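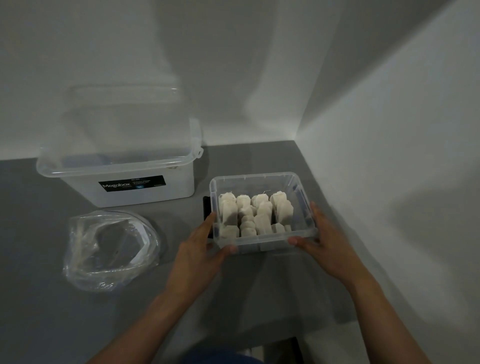 A lidded clear plastic storage box on a grey floor.

Tronirance opens household storage unit site in Rindport

Tronirance will open its first self-storage site in Rindport in July. The building, a former cold store on the Paiva road, has been divided into 1198 units over two floors. The smallest are intended for boxed household goods and the largest for the contents of a family house.

Temperature and humidity are logged on each floor and the readings are sent to the site office. If relative humidity on either floor goes above 70 per cent, the dehumidifiers start and the duty manager is alerted. Customers may ask for the readings for their own floor at any time during the contract.

The minimum hire period is four weeks. Rent is charged weekly after that, and a unit may be given up or exchanged for another size at the end of any paid week. Access is by personal code from 6 am to 10 pm. Contents cover is not included in the rent — customers must show a current policy or buy one at the desk before a code is issued.

Goods should be packed in closed, rigid containers and labelled on the side facing the door. Food, fuel, paint and gas bottles are not accepted. Mattresses and soft furniture must be covered.

"Most of the enquiries we have taken so far are from people between house moves," said Cristóvão Seixas, operations manager at Tronirance. "They want a short hire and a fixed price, and the weekly terms were written with that in mind."

More than 1000 units will be available on the opening date. The remainder, all on the upper floor, will be released once the second goods lift has been passed for use. Bookings are open at the Tronirance office in Esora.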